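Thread on the fault that ate most of our December. Some of you asked for a write-up after my one-line complaint, so I'm putting it all in one place. Posts are numbered where I remembered to number them.

1/ Background for anyone new. I look after the arm cells at Tenon. One of them runs a pick and place test with a toy basketball and a mini hoop. The arm picks the ball out of a tray, carries it up to the rim and lets go. We use it as a soak test because the ball is light, cheap and hard to damage.

2/ The soak is 2000 cycles. If the cell gets through without a person touching it, we sign off the software build and move on. We'd passed four builds in a row that way, so everyone had stopped watching it closely, me included.

3/ The fifth build stopped at cycle 904. Protective stop, wrist joint, message "unexpected external force." The arm was on its way up from the tray with the ball in the jaws. No one was near it. Loïc Hamel was in the next bay and heard the brakes click.

4/ We cleared it, restarted, and it ran fine for the rest of the day. I wrote it up as a one-off. That was my first mistake and I'd like it on the record.

5/ Next run it stopped again, at a different cycle, on the same move. The run after that got all the way through. Then two stops in one morning. Intermittent faults are the worst kind to chase, as anyone who has done this job will tell you.

6/ First suspect was the software, naturally, since that was the thing that had changed. Sayaka Shibata rolled the cell back to the old build and left it going. It stopped. So the new build was in the clear and had been blamed for nothing. Apologies were made.

7/ Second suspect was the payload setting. If you tell the arm it's carrying less than it is, the joint torques don't match what the controller expects and it can think it has hit something. We weighed the gripper, the camera and the bracket again and compared them with the config. There was a small error in the center of mass. We fixed it. It still stopped.

8/ Third suspect was the ball. I know. But if the jaw closes on it off center, it can squeeze out sideways and wedge against the side of the tray, and then the lift starts with a load it shouldn't have. We swapped in a fresh ball and marked the tray position with tape for a few runs. No change, and the tape came off again.

9/ At this point I stopped guessing and did what I should have done on the first day, which was to stand behind the stop button and watch. Slow speed, one cycle at a time, eyes on everything except the ball.
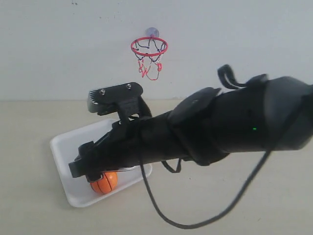
WHAT WE FOUND

10/ It was the cable. The black one that hangs under the arm in a big loop. At the tray it has plenty of slack and looks harmless. When the wrist turns and the arm goes up toward the hoop, the loop gets pulled along behind it.

11/ Most of the time it slides past. Every so often the loop swung a bit wide and snagged on the edge of a joint cover. The arm kept going, the cable went tight, and the wrist joint felt a pull it couldn't explain. So it stopped. The safety function did exactly its job and we spent days treating it as the problem.

12/ Why it only happened sometimes: the swing depends on where the loop settled at the end of the last cycle. The pick angle changes slightly with where the ball ends up in the tray, so the wrist turns a bit more or less each time. Get the wrong two or three cycles in a row and the loop walks over to the bad side.

13/ Why it hadn't happened before: in late fall we swapped the gripper cable for a longer one. The Skanico part we'd been using was back-ordered and the replacement came in one length only. Whoever fitted it (me) left the extra hanging and meant to come back and tidy it. The new build went on soon after. That timing is why we all looked at the software.

14/ I went back through the logs from the passing runs. There were small torque bumps on the wrist at the same point in the move, well under the stop limit. They started with the cable change. They were sitting in a file that we save after every run and hadn't opened.

THE PART THAT BOTHERS ME

15/ A snagged cable on a toy ball test is a nuisance. The same snag on a cell where the gripper is holding something heavy or sharp is a dropped part, or a connector pulled out at speed. If the gripper loses power halfway through a lift, what happens next depends on the gripper. Ours holds. Some don't.

16/ And there was a suggestion, partway through the second week, that we raise the force limit on the wrist to get past the nuisance stops. I'll be fair and say I was one of the people who thought about it. Sayaka said no, and said it in writing, and she was right. We would have passed the soak and shipped a habit of dragging cables.

17/ If your arm keeps stopping and you don't know why, leave the limits alone until you do. A stop you can't explain is still information.

WHAT WE CHANGED

18/ The cable is getting a proper route. Clips along the arm, one service loop near the base where the joint travel is largest, and a short, measured loop at the wrist. Measured means you put the arm in its furthest pose in both directions and check there's still slack. Eyeballing it at the home position doesn't count.

19/ Every cable or hose swap now needs a 20 minute slow run with a person watching before the cell goes back to full speed. It's boring. I did the first one myself and nearly fell asleep, but I did find a second spot where the short bit under the middle of the arm could catch, so that's going to be clipped as well.

20/ Hardware changes go in the same log as software changes. We had two logs. The build was in one and the cable was in the other, and a person had to read both side by side to see how close together they were. Loïc merged them in an afternoon.

21/ The soak now flags any torque bump that repeats at the same point in the move, even when it's far below the limit. We set the flag at 6 repeats. That number may be too low. I'd like to see a few months of runs before I defend it.

22/ Also, the run sheet now has a line for "cables checked through full motion" and it has to be initialed before anyone presses start. Before that it said "check cables," which everyone read as "are they plugged in."

REPLIES TO QUESTIONS I GOT

23/ "Why not run the cable inside the arm?" On this model you can't get a gripper and a camera line through the wrist without an adapter we don't own. I've asked for a quote from Nwosu. If the price is sane we'll do it on the next cell.

24/ "Did it damage anything?" The cable jacket had a scuff at the snag point. We replaced it and kept the old one in a drawer to show new people. Connector was fine. Arm was fine. Ball was fine.

25/ "Wouldn't the camera have caught it?" The camera is on the wrist and looks at the tray and the jaws. The cable is behind and underneath. We have plenty of footage of the ball from those runs and none of the snag.

26/ "Is the soak passing now?" No full pass yet with the final routing. The clips arrived late and the cell was lent to the Mididine job over the break. We restart the count from zero today, January 21, 2026, and I'll add the result to this thread either way.

27/ One request. If you've got a good way to fix a service loop on a wrist that turns most of the way around in both directions, please post a photo. Zip ties are what we have and I don't love them - they loosen, and the cut ends scratch your hands.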